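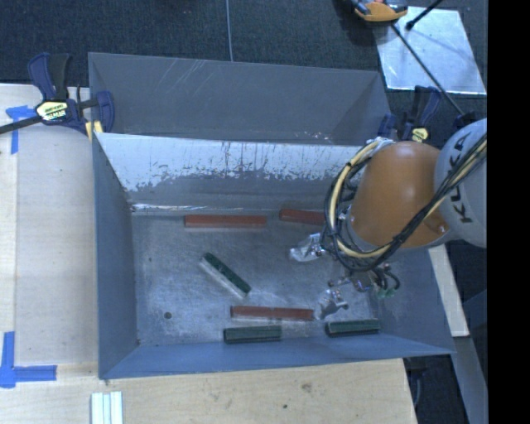
Home Space Weather Animals Ask Us
Search the site... Go

Why does the sky sometimes glow green?

Have you ever seen the northern lights? I hadn't until I was grown up, and I'd spent years reading about them by then. I was staying in a little place called Ernunley, it was October, and somebody banged on my door at eleven at night shouting "They're out!" I ran outside in my slippers (bad idea, it was freezing) and there it was, a great big green ribbon wobbling across the whole sky. I stood there with my mouth open until my toes went numb.

So what was I looking at? Let's start with the Sun, even though I was looking at the night sky.

The Sun is a long way off and it's very, very hot. It's so hot that it keeps puffing bits of itself out into space. These bits are much too small to see. They're smaller than atoms, and most of them are called electrons and protons. When lots of them stream out together we call it the solar wind. It isn't like the wind that blows your hat off, because there's no air in space, but it is stuff moving along very fast, so the name sort of fits.

The solar wind blows all the time, in every direction, and some of it comes our way. It usually takes between 2 and 4 days to get here. Think of that! If the Sun puffs out a big gust while you're eating your breakfast, you could have several more breakfasts before it arrives.

Why doesn't it hit us?

Because we live on a giant magnet! Deep under your feet, thousands of kilometres down, there's a layer of melted iron sloshing about, and all that sloshing makes the Earth magnetic. That's why a compass needle points north. The magnetism reaches far out into space as well, like an enormous invisible bubble, and most of the solar wind slides round the outside of it the way a stream slides round a rock.

Most of it, but not all. Some of the energy from the solar wind gets into the bubble, and it gives the tiny electrons trapped in there a huge shove. They go whizzing down towards the top and the bottom of the world, near the North Pole and the South Pole. Then they crash into the air.

What happens in the crash?

This is my favourite part. Air is made of gases, mainly nitrogen and oxygen. When a speedy electron bumps into a bit of oxygen high up in the sky, the oxygen gets a little extra energy. It can't hang on to it for long, so it lets it go again as a flash of light. One flash is far too faint for you to notice, but there are millions and millions and millions of them going off together, and that's what makes the glow.

The colour depends on which gas gets bumped and how high up it is. Green comes from oxygen, at heights from 100 kilometres or so upwards. Red comes from oxygen too, but much higher, where the air is terribly thin. If you see purple, blue or a pinky edge along the bottom, that's nitrogen joining in. Green is the one people see most, partly because our eyes are very good at spotting green in the dark.

Can you hear them?

I get asked this such a lot! I listened as hard as I could and all I heard was a dog. But my friend Hedvig Söderlund grew up much further north than me and she swears she once heard a crackle, like someone screwing up a crisp packet in another room. Some scientists have recorded faint clicks and pops on nights like that, and they're still working out what makes them. So I'm not going to argue with Hedvig.

Are there southern lights?

Yes! They're just as good, but there's a lot of sea and ice down there and not many people, so fewer of us get to see them. The proper name for the northern ones is aurora borealis and the southern ones are aurora australis. Jupiter and Saturn have auroras as well.

How can I see one?

You need a dark place, a clear sky and some luck. The further north you live (or south, if you're on the other half of the world), the better your chances. When the Sun is having a stormy spell the lights spread out, and people see them in places where they hardly ever turn up. Turn off the torch and give your eyes 20 minutes to get used to the dark. Take a grown-up, a hat and something hot to drink, and please wear real shoes.

You might see a pale smudge at first and think it's a cloud. Keep watching it. Mine looked like that later the same night, when the ribbon had faded and I was about to go in, and then it went green all over again and I stayed out until nearly three.

More from Space
What is a sunspot?
Why does a compass point north?
Do other planets have weather?
How hot is lightning?
Your letters: is there any sound in space?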